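Grinik Handheld Gripper – my notes, plus the readme for the recordings that go with it

What's in this folder

Two things that probably ought to be in separate folders. One is a long-ish review of the Grinik, a handheld gripper kit sold by Clundeck, which I've been using at home since July. The other is a set of 784 short recordings I made with it, and the notes you'll need if you want to do anything useful with them. I started writing the notes, kept wandering off into opinions about the kit, and in the end stopped fighting it.

If you only want the files, skip to "How the files are laid out". If you're thinking of buying the thing, start at the top and keep going.

Who I am and why I bought one

I'm Babak Talebi. I fix coffee machines for a living and mess about with robot arms in the evenings. I've got a small second-hand arm at home that can just about pick up a sponge, and I wanted to teach it tidying jobs by showing it instead of writing out every move. For that you need a lot of examples of a gripper picking things up and putting them down, and driving the arm by remote control for hours is miserable (I tried, I lasted two evenings).

The Grinik gets round that. You hold the gripper yourself, walk up to whatever you want to tidy, and do the job with its fingers instead of your own. The camera on it records from the gripper's point of view. My friend Farzad Golestani had one before me and let me have a go in his kitchen, and I ordered mine the same night.

What comes in the kit

The gripper itself, with the two fingers already fitted. A wide-angle camera and its mount. A spare pair of finger pads, a little bag of screws, a driver that fits them, and a printed sheet for the calibration step. There's also a download code for Ranjbar, the program that turns your raw recordings into something tidy. Mine arrived well packed, with a paper manual that's short and mostly right.

It does not come with a memory card or a case. I think at this price a case would've been nice! Mine lives in an old shoe bag.

First impressions

It's heavier than it looks in the shop pictures, though the weight sits close to your hand so it doesn't tip forward. The body's black, the pads are blue and textured, and the screws at the pivots are right there in the open where you can reach them with a driver. I like that a lot. I spend my working day swearing at machines where you have to take off three panels to reach one bolt, so a tool with its joints out in the open makes me very happy.

The squeeze action is smooth. You get a proper feel for how hard you're gripping, at least with firm things, and after the first evening I'd stopped thinking about it and was just picking stuff up. Soft things are trickier. Socks, for example, feel like nothing at all until you've got a whole fistful, and I dropped a good few before I learned to watch the pads and not trust my hand.

What I've used it for

Nearly all of my recordings are small household jobs: things in and out of boxes, things moved from one surface to another, that kind of business. I kept to rooms people live in, with whatever happened to be lying about. I could have set up a nice clean table with a plain cloth on it, and my early tests were like that, but the arm learned to be good at plain cloths and nothing else.

Boxes turned out to be my favourite. A box has walls you can bump into, things lie at odd angles inside it, and there's always one item leaning on another. You find out very quickly whether your approach is any good. Round things want to be taken across the middle, bottles are best taken by the body and not the cap, and a roll of tape can be picked up by its edge if you get one finger inside the ring.

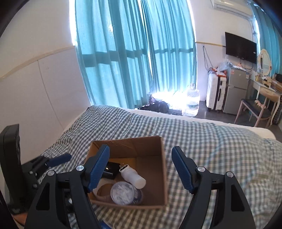

The width of the jaws matters more than I'd expected. Fully open, they'll go round most things you'd find in a kitchen drawer or a parcel, but two open fingers also take up plenty of space, and if you're reaching down near a side wall one of them has to go somewhere. My habit now is to come in half closed and open up at the last moment. Farzad does the opposite, goes in wide and lets the box flex out of the way, and his recordings are fine too, so suit yourself. Just try to be consistent within one batch. I mixed both styles in my first lot and the arm ended up dithering.

The camera

The view is very wide. Straight lines bend, and you see far more of the room than you'd think from where you're standing. For learning it's great, as the gripper can still see the thing it's after when it's close up and at a funny angle. For privacy it's something to think about. Have a look round before you press record, and put away any letters, bank cards or family photos. I went back and deleted a fair number of early recordings where you could read a neighbour's address on a parcel.

Bright windows are the weak spot. If you're facing one in the middle of the day the camera tries to cope with the glare and the nearer stuff can go a bit murky. Drawing the curtains helps, and turning so that the window's off to one side helps more. I got my most even results at nine in the morning, before the sun comes round to my side of the building, but that's my flat and yours will be different.

Ranjbar, the software

Mixed feelings here. When it works it's lovely: you drop your recordings into a folder, it works out where the gripper was at every moment, and you get a neat set of files out of the other end. When it doesn't work it tells you "tracking lost" and leaves you to guess. Most of my failures came from moving too fast, and nearly all the rest from filling the view with one big plain surface, such as a white wall or a fridge door. It needs bits and pieces to look at. A patterned bedspread is much better for it than a plain sheet.

It's slow on my laptop as well. I set it going before bed and look at it over breakfast. The newer version, which landed on a Tuesday and broke my settings by the Wednesday, is quicker but wants more memory.

One tip that I haven't seen in the manual: hold still for a couple of seconds at the beginning and again at the end. I lost far fewer recordings once I'd got into the habit.

Wear and repairs

I've done over 2000 grips with mine, counting all the practice ones. The pads have lost a bit of their bite at the tips and I'll swap them soon. One pivot screw worked loose after a few weeks and made the left finger rattle. I nipped it up with the driver from the kit and added a dab of thread lock, and it's been quiet ever since. Check yours now and then, and don't overtighten or the squeeze goes stiff.

I wrote to Clundeck to ask about spare fingers and had a friendly reply the next day. They sell them as pairs. Postage was a bit steep, I thought.

Compared with the Vumden

I borrowed a Vumden for a week so I could compare. It's lighter and the trigger's nicer on small hands. The jaws don't open as far, though, and the camera sits higher up, so your own fingertips vanish from view just when you need to see them. If you mostly handle small parts on a bench, get the Vumden. For household clutter I'd have the Grinik every time.

How the files are laid out

There's one folder per recording, numbered in the order I made them. In each you'll find the video, the gripper's path as Ranjbar worked it out, how far open the jaws were at each moment, and a one-line note in plain words such as "tape out of box" or "cup to shelf". The notes are typed by me, so expect the odd spelling mistake.

Of the 784 recordings, 122 are marked "poor". I've left them in. Some have shaky tracking, some have me dropping the thing and going back for it, and a few are just clumsy. You may well want the drops (my arm got better at recovering once I'd included them) but leave out anything marked "poor – tracking" unless you enjoy strange results.

The longest recording is 20 seconds and most are a good deal shorter. I haven't trimmed the still bits at either end, so do that yourself if they get in your way.

Things to watch out for

I'm right-handed and it shows. Most approaches come from the right, and a model trained on these will lean that way.

There's hardly any glass in here, and nothing hot or sharp. Please don't use this set to teach a robot to handle knives.

The jaw readings in the earliest folders are slightly off as I'd skipped the calibration sheet, thinking I knew better. I've corrected them as best I can, but they're still a touch wide. Anything with "old" in the folder name is from that lot.

Would I buy it again?

Yes, I would. It's a solid tool, you can mend it at the kitchen table, and it got me past the point where I'd nearly given up on the arm altogether. I'd like a case, clearer messages from the software and a softer set of pads for cloth. Farzad wants a left-handed grip and says he's asked for one twice.

Using these files

Help yourself, for learning or for play. If you're putting them into something you sell, drop me a line first. If you find a folder where the note doesn't match what's going on in the video, tell me the folder number and I'll put it right the next time I'm at the laptop.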